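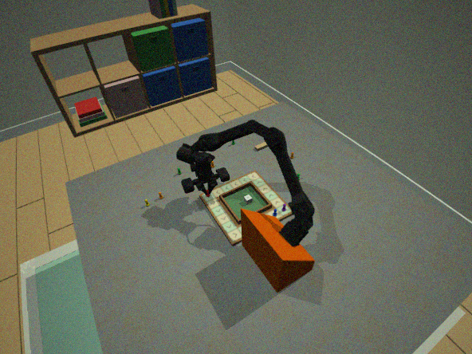 Attachment 1: board game and rug, rendered view

Ticket 173 – Reading log minutes not carrying over to the class page
Product: Kalura classroom
School: Torvik
Opened by: Ragnvald Fagerlund
Handled by: Valter Aasen
Status: Solved, one item left open

Ragnvald Fagerlund wrote:
Hi! First, my sixth graders are loving the reading log. I set it up over the summer and they took to it on day one, which never happens with anything I set up over the summer. One problem though. When a student enters minutes at home, they show on the student's own page but the class page stays at zero. Minutes entered in my room show up fine. I have 13 students with home entries missing from the class page. I tried signing out and back in, and I tried a different browser. Same thing both times.

Valter Aasen replied:
Hi Ragnvald, so glad the log is getting used! Could you check something for me? Open one of those students, go to Entries, and look at the word next to a home entry. It should say either "Counted" or "Waiting". Also let me know if your class was copied from last year's or made new.

Ragnvald Fagerlund wrote:
They all say Waiting. The class was copied from my spring one. I did rename it.

Valter Aasen replied:
Great, that narrows it down a lot. The new name is fine, it doesn't touch anything. But a copied class brings its old approval setting with it, and in spring yours was set to "Teacher approves home entries". Could you try this:

1. Open the class and go to Settings, then Reading log.
2. Find Home entries and change it to "Count right away".
3. Save, then reload the class page.

Anything new from home should count as soon as it's saved. Older entries will stay on Waiting until you press Approve all, at the top of the Entries list.

Ragnvald Fagerlund wrote:
Step 2 worked! My test student put in a home entry and it showed up on the class page right away. Approve all is gray for me and won't press. I can approve entries by opening them, but there are a lot of them and I'd love to skip that.

Valter Aasen replied:
Oh, I know this one – the button goes gray if the list is sorted by date and a single entry falls outside the current term. Can you look for any entry dated before your term start? You may need to set the filter to All dates to see it.

Ragnvald Fagerlund wrote:
Found 2, both from the same student, who picked August from the calendar by mistake. I fixed the dates with her this morning and the button woke right up. Everything is approved and the class page looks wonderful. The kids cheered when the bar jumped!

Valter Aasen replied:
That made my day, thank you for telling me! I've passed the gray button on to the people who work on that page. It ought to say why it can't be pressed.

Ragnvald Fagerlund wrote:
Last question and then I'll leave you alone. My colleague next door uses Kunden for her grade book. Can the minutes go straight over there?

Valter Aasen replied:
You can download them as a spreadsheet (Reports, then Minutes by student) and load that into Kunden. Ruvska, who host both for your school, plan to have a direct link ready in October. I'll keep that part open and write to you when I hear more.

Log note, V. Aasen, 3rd September: Setting changed, older entries approved by teacher. Help page on copying a class needs a line about the approval setting. Direct link question stays open.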